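FOR IMMEDIATE RELEASE

Kokkinos Tables Brings Back the Plain Kitchen Table, to Mild Local Excitement

STETOW – Kokkinos Tables, a family furniture maker that has spent 42 years building things for people to pile mail on, will start selling its original kitchen table again in March. The company stopped making it when customers began asking for tables that folded, rolled, lifted, charged a phone or turned into a desk. Many of those customers have since written in to ask for a table.

The returning model is called the Domeck. It has four legs and a top. It does not connect to anything. The design team spent most of last winter discussing whether to add a drawer and decided against it after one look at the drawers in their own kitchens.

"We tested a number of improvements and our testers asked us to stop," the company said in a statement. "One version had a built-in fruit bowl. We would prefer not to discuss that version."

Before settling on the final size, Kokkinos sent a survey to past buyers and received 191 replies. Homework was the most common use reported, followed by bills, jigsaw puzzles and, some way down the list, dinner. Several people described sanding out a teenager's initials and then wishing they hadn't. The company has kept the old height, the old rounded corners and the old price of delivery within Stetow, which is a handshake and possibly coffee.

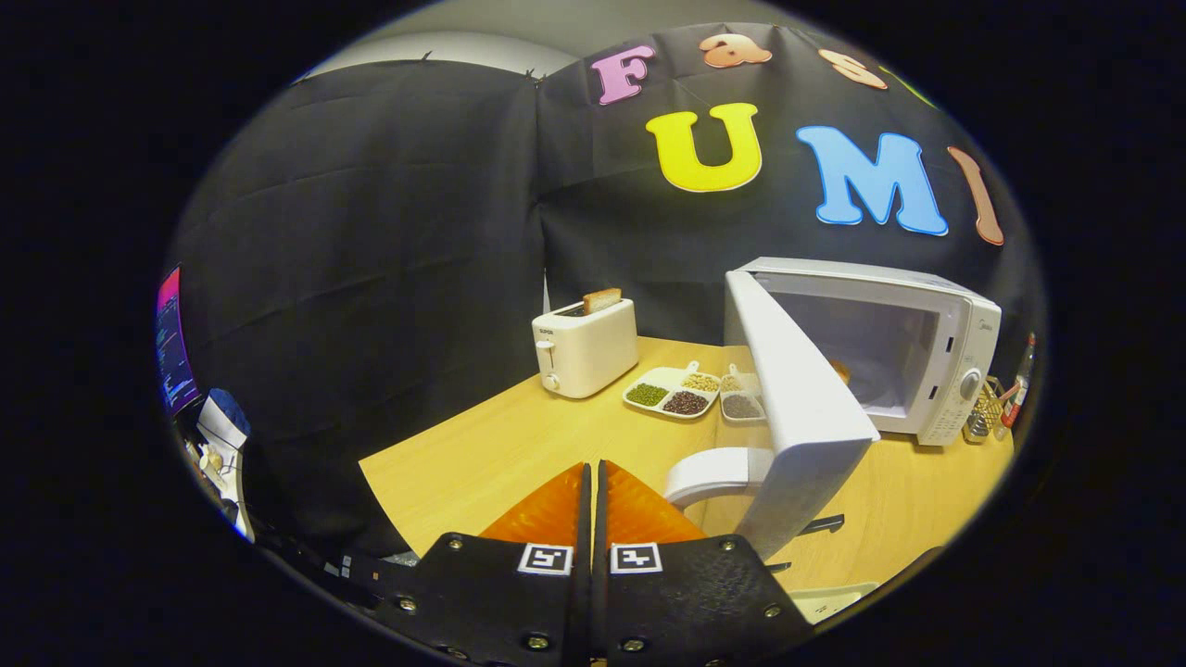

The first batch will be limited to 40 tables, all built at the Zekum Street workshop. Orders placed after that will join a waiting list, which Kokkinos describes as "a notebook, but a good one." Each table comes with a care sheet that runs to three sentences, one of them about candle wax.

The showroom will open early on the first Saturday of the month, at 8 a.m., for anyone who wants to lean on a Domeck before buying it. Visitors are encouraged to bring their own chairs to check the fit, within reason. Last time, a customer brought a piano bench and stayed for lunch.

Old Kokkinos tables may be brought in for a free wobble check on the same day. Folded napkins wedged under the legs will be returned to their owners.

Press inquiries: Kokkinos Tables, Zekum Street, Stetow. Please let the phone ring, as the saw is loud.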